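Tristano Low Platform, light wood finish

Price 189, flat rate, pickup or delivery. In stock at the Plullville shop. Javier size still on backorder til January, sorry, we're asking every week.

What it is: a big low work platform for the middle of a room. Hobby rooms, sewing rooms, basement shops. You walk all the way around it. Cut fabric on it, glue up a picture frame, lay out a quilt, fix the vacuum. Some people put a mattress on it, fine, it holds, but we don't sell it as a bed and the warranty doesn't cover it.

Holds 500 pounds spread out. Not 500 pounds on one corner. Please don't stand an engine on it.

Comes in 2 boxes. Both are heavy. The long one needs two people, and the driver is only one of them.

Finish

Pale, fine grain, satin topcoat. Goes with most light floors and doesn't fight the dark ones. The topcoat is water based, cures hard in three days, and we let it sit a full week before packing so there shouldn't be any smell. If there is, open a window overnight. Wipe with a damp cloth. No bleach, no furniture polish, no magic sponges - they leave a dull spot and we can't buff it out for you over the phone.

Glue comes off with a plastic scraper if you catch it the same day. Wood stain doesn't come off, it's wood. Paper down first.

You can set it square to the walls or turn it on an angle. Angle eats floor space but in a small room you get at the corners easier. Try it with tape on the floor before you build, its a pain to move once the skirt is on. 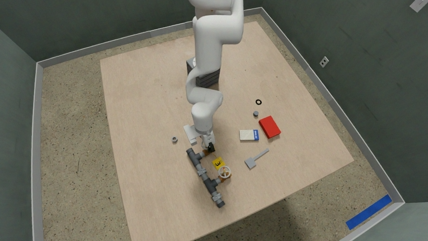 Putting it together

Hex key is in the small bag taped inside the lid of box 1. Everybody throws the lid out. Check the lid.

1. Frame rails first, on the floor, loose. Bolts finger tight only.
2. Drop in the cross pieces. Notch faces up.
3. Square it. Measure corner to corner both ways, same number both ways or keep nudging.
4. Tighten the bolts, go around twice.
5. Top panels on, screws from underneath.
6. Skirt last. Felt pads go on before you flip it, not after.

Takes an hour with a helper. Cordless driver is OK for the panel screws on the lowest setting, hand tighten the rest. If a bolt won't start, back it out and try again, don't force it. Stripped inserts are the number one thing people call about.

Small rooms

Leave enough to walk past with a laundry basket. Closer than that and you'll bang your hip on the corner all winter. We'll sell you corner caps (3 to a pack, yes three, the fourth corner usually goes near a wall - ask and we'll throw in another).

Floors: tile, vinyl, sealed concrete, all good. On thick carpet skip the felt pads and use the plastic cups.

What buyers say

"Bought the Menalach first and sent it back, too tall for me to lean over. This one is right. Cut a whole set of curtains on it Saturday morning. One panel had a small chip on the underside, they sent a new one no argument." - Mark Anthony Manalo

"Sturdy. Instructions could be bigger print."

We're working on the print. New sheet is bigger. If you got the old one, email and we'll send the new one as a file.

Delivery and returns

Local delivery goes out Tuesday. Order by noon the day before. Curb only unless you ask for inside, inside is extra and no stairs over one flight.

Returns within 30 days, original boxes, all hardware in the bag. Built and taken apart is OK if the inserts are clean. Drilled, painted or cut down is yours to keep. Scratched in shipping - send a photo of the box too, the carrier wants it.

Spare parts: bolts, inserts, pads and hex keys are free for the first year, you just pay the envelope. Panels and rails sold seperately, call for price. Have the sticker number ready, it's under the short rail.

Related items
Menalach Standing Height Platform
Javier Small Platform (backorder)
Tristano Corner Caps, pack of 3
Felt Pads and Carpet Cups
Replacement Hardware Bag
Plastic Scraper, wide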